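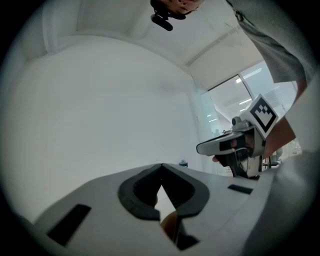 Figure 3. The left tool's own camera during a bench session, with the second tool held out opposite.

4.2 Building the hand-held pair

We built both grippers in a shared workshop, and the finger pads took up far more of our evenings than any other part, which turned out to be great fun. Our early pads were flat, and thin items rolled out of them at the slightest tilt. Tharun Mudaliar then suggested a moulded V shape, and the black rubber pad in Figure 3, with ribs along its inner walls, follows his drawing. We went through 27 pads before settling on this one, and the difference in the hand was a delight! The marker cube had its own troubles. Mounted on top of the body, with its black-and-white square tilted as in Figure 3, it can face partly towards the other tool's camera, and that gave us the relative pose of the two hands from a single view.

Parvathi Panicker wrote the tracking code, which we call Trarkeo, and tested it on 149 short recordings made in December. Tracking was lost in three of them, each time when a wrist turned quickly and the marker swung away. Kauko Manninen has since reprinted the cube mount with a thicker base (the first kept working loose), and we are very pleased with how firmly it sits. The trigger spring is still too stiff for long sessions, and we return to it in Section 4.3.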